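Keeping a Kitchen Notebook
22 Mar 2020

I have been meaning to write about my kitchen notebook for so long that I think a few of you had given up on me. It came up again in the comments under the lentil soup post, when somebody asked how I remember what I did to a recipe the last time I made it. The short answer is that I write it down, and the long answer is the rest of this post, so go ahead and get yourself a cup of something.

The first notebook I kept was a spiral one from the drugstore, and I started it the winter we moved into the house on Tencombe Road, when the oven ran hot and I burned the bottoms of everything I put in it. I got tired of burning things and began writing the real time and the real temperature next to the name of each dish, along with a word or two about how it came out. "Too dark." "Dark again." "Better, lower rack." That was the whole system, and if I'm being fair to it, it wasn't a bad one. By spring I could bake a decent loaf in that oven, and when we finally replaced it I had to learn everything over again, grumbling the whole time.

I'm on my third notebook now. The one I use is a Brodwood, the fat kind with 300 pages and a cloth spine, and I love it more than is reasonable for a thing covered in tomato. The pages are thick enough that a drip of oil on one side doesn't swallow up what's written on the other (mostly). I tried a Piris before that because the cover was such a pretty green, but it wouldn't lie flat and I ended up holding it open with the sugar canister, and then one day with a stick of butter, which is a mistake you make once.

What goes in it? The date, what I made, where the recipe came from, and anything I changed. If I doubled the garlic, I say so. If I was out of buttermilk and used milk with lemon juice, I say that too. Then I leave a few lines blank and come back after dinner to write what people thought, which in my family can be anything from a full review to a grunt. I've learned to write the grunt down. A grunt and a second helping is a very different thing from a grunt and a long look at the cereal cupboard.

The part I'd really urge on you is writing down the failures. It's no fun at all, I know. In February I made a coffee cake that sank so badly in the middle that you could have kept soup in it, and my first instinct was to turn the page and pretend we'd gone without dessert that night. But I wrote it up – old baking powder, a pan that was too small, and me opening the oven door every 6 minutes because I was nervous – and when I made it again two weeks later I had something to go on. It was lovely the second time. We ate it for breakfast three days running.

My other small habit is a list at the very back of things I want to cook someday. Right now it has a proper chicken pie, a plum cake my grandmother used to make that I've never gotten right, and a spice stew I tasted at Tsegaye, the little restaurant near the library, and have been thinking about ever since. I haven't a hope of matching theirs, but I'd like to get near enough to be happy on a cold night.

A notebook isn't the right home for everything, of course. The grocery list, what's thawing, whose turn it is to wash the pots: those change by the hour and would fill up the good pages in no time. For that sort of thing I'd say use whatever wipes clean. 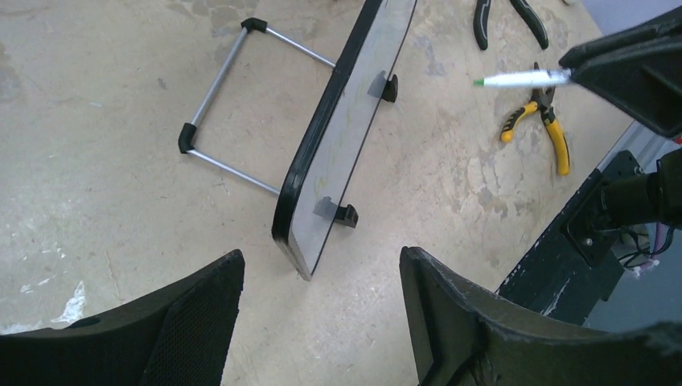 Should you copy the whole recipe into the notebook?

Only if you're afraid of losing the original. I copy out the family ones in full, and for anything from a cookbook I write the title and page number and leave it there.

I did try going back and making an index once. I got as far as the soups and then found so many good ones I'd forgotten that I stopped to make one, and the index never got any further. These days I fold down a corner when something turns out well, and the notebook has gotten so full of folded corners that it doesn't quite close. My husband says I may as well fold the others and leave the good ones flat.

If you've been thinking of starting one, please do, and don't wait for a nice one. Use the back of an old school notebook, or a stack of index cards with a rubber band around it. Write down tonight's dinner, even if tonight's dinner is eggs. And if you already keep one, tell me in the comments what you put in it, because I am terribly nosy about these things and would love to know. Next time I'll share the coffee cake, the one that didn't sink, once I've figured out what I meant by "a good bit of cinnamon."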